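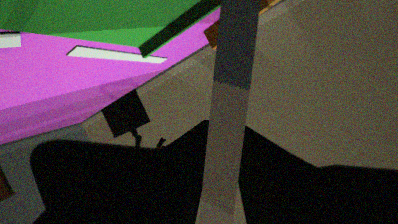 Can you choose a gripper from simulation before buying one?

You can get as far as a shortlist. A simulator will show whether the fingers reach, whether the wrist clears the edge of a tray and whether the camera can see past the hand. It's much weaker on grip itself, and we would still want any gripper on loan for a few weeks before paying for it.

That is the short version of what we've been doing at Flornwood since the autumn. Several members asked for the longer one after the open evening, so here it is.

The job is moving small blocks and flat strips from a surface into a fixture, in any order, without a person straightening them first. Our old gripper does the blocks well enough. Strips are the problem. They lie flat, the fingers have to come in very low to get hold of an edge, and the old fingertips are too thick to do it without pushing the strip away.

Two replacements made the shortlist. The Rotivine is a parallel gripper with long, narrow fingers and a fairly slow close. The Cluvitz has shorter fingers that swing in on a linkage, so the tips move down slightly as they shut. Both bolt to the arm we have now, although the Cluvitz needs an adapter plate, and we had to make ours twice after the first one put the cable exit on the wrong side.

The simulated part

Yevhen Kravchuk built the virtual workcell. He kept the surfaces in plain, strong colours with very little texture, the pink and green ones especially, so that a change in the results could be put down to the gripper or the camera position and not to some pattern on the table. The lighting is simple as well. Mabli Probert would have liked more realistic materials from the start, and there is something in that, but we agreed to leave them for a second round.

Each gripper had 1000 simulated picks, with the same starting layouts for both. A pick counted as good if the part left the surface and was still held when the arm reached its waiting position. If it slipped and was caught again we counted it as a failure. That sounds harsh, but a strip that has slid in the fingers won't go into the fixture anyway.

The Cluvitz came out ahead on strips. The downward movement of the tips helps it get under an edge, and it managed this even when the strip lay close to another part. On blocks there was nothing worth arguing over. The Rotivine did better where parts were near a raised side, as its narrow fingers fit into gaps that the Cluvitz linkage can't enter. We had expected that from the drawings.

Camera position turned out to matter more than we had allowed for. A camera mounted close to the wrist gives a steady view of the fingertips, but the hand and its mounting take up a good deal of the picture, and a small part can sit behind a finger at just the moment you want to see it. Moving the camera outwards helps with this. It also makes the whole assembly wider, and then the arm can't get into the corners. We tried three mounting points in simulation and kept the middle one.

One warning for anyone doing the same. The camera angle in the simulator has to match the real one closely. For a while ours was tilted a little further forward than the bracket allows, which gave a nice clear view of the fingertips that we could never have had on the bench. The early runs were thrown away and done again.

On the bench

We then ran 200 real picks with each gripper, using the same arm and the same parts. The order was mixed, so that one gripper didn't get all its turns on fresh fingertip pads.

The Cluvitz kept its lead on strips, but by less. The simulator treats the surface as perfectly hard, and ours has a thin mat on it. When the tips swing down they press into the mat, and now and then they drag it along with the part. Lifting the approach height cured the dragging and cost a few picks on the thinnest strips. Mabli has settled on a height that gives up very little either way, and it's written on the card by the controller.

The Rotivine was better on the bench than the simulator said it would be. Its pads are soft and seem to give enough to pick up an edge that the rigid simulated ones just skated over. This was the biggest gap between the two sets of results. Yevhen is now measuring the pads so that he can put something closer to their real behaviour into the model.

Neither gripper dropped a block once it had hold of it. Both had trouble when two strips overlapped, and the usual result was that the top one came up at an angle and the lower one went somewhere inconvenient. No change of gripper will fix that. The software has to notice the overlap and push the parts aside first.

Controllers

We had hoped to leave the controller alone, but the old one only offers open and closed. Both grippers can stop part of the way, and that's useful when you need to get the fingers down between neighbouring parts. The Gatchalian controller handles this properly and reports the finger position back, which means a missed pick shows up straight away as fingers closed further than they should be. Before, we relied on the camera to tell us, and it was sometimes fooled by a part lying directly under the hand.

Setting it up was slow. The manual assumes the gripper is wired in a particular order and the Cluvitz isn't, so the position readings ran backwards until Yevhen swapped the pair over. After that it behaved. It ran for 72 hours without losing its connection, cycling the fingers open and shut with nothing in them, and we haven't had to restart it since.

The Gatchalian also lets you limit the closing force. We set it low for the strips and left it there for everything. Some blocks could take more, but a single setting is one less thing to get wrong, and the cycle time is the same.

What we are doing next

Our preference at the moment is the Cluvitz on the middle camera mount, with the Gatchalian controller. It isn't a strong preference. If your parts sit in deep trays, or against a raised edge, the Rotivine is the better choice and it's also the easier of the two to fit. We've asked to keep it on loan until June so that the tray work can be tried as well.

Before then the second simulated round will use duller surfaces and parts that are closer in colour to whatever is behind them. Strong colours made the first round easy to read, and they also made the parts easy to find. A dark part against a dark fingertip is a different matter, and on the bench it has already caused a few false reports of an empty hand. We'd like to see whether the simulator can reproduce those.

Mabli is also drawing a thinner fingertip for the old gripper. It's the cheapest option by a long way, and for people who only handle the odd strip it may be all that's needed. She has printed 2 versions so far. The first bent. The second is stiffer and is waiting for pads.

Layouts, settings and the full list of picks are in the shared folder, under the name of each gripper. If you want to run your own parts through the simulator, send Yevhen a drawing with the main sizes on it and say which way up the part normally lies. He needs the weight too - most people leave that off. Bench time can be booked in the usual way, but please don't change the camera bracket without telling Mabli, as it has to be calibrated again every time it moves.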